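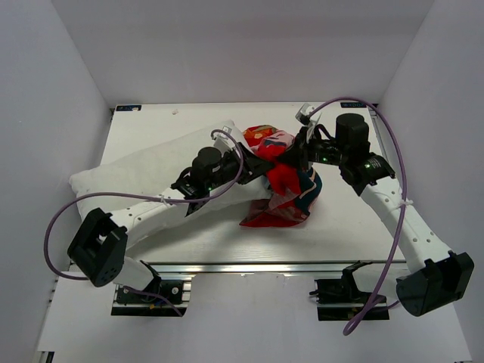 Both arms at work on the pillow and red cloth task.

Home | Projects | Reports | Contact

Progress report to Trostby, October

Dear friends, we have had a good, busy stretch on the bedding chore, and thank you for your patience! The pair logged 1,734 tries, and some 72 percent ended well enough that we'd let them near our own beds. Pillowcases are still slow going (11 minutes on a bad day), so a home trial has to wait.

Related
Bellex gripper notes
Vishwakarma towel folding update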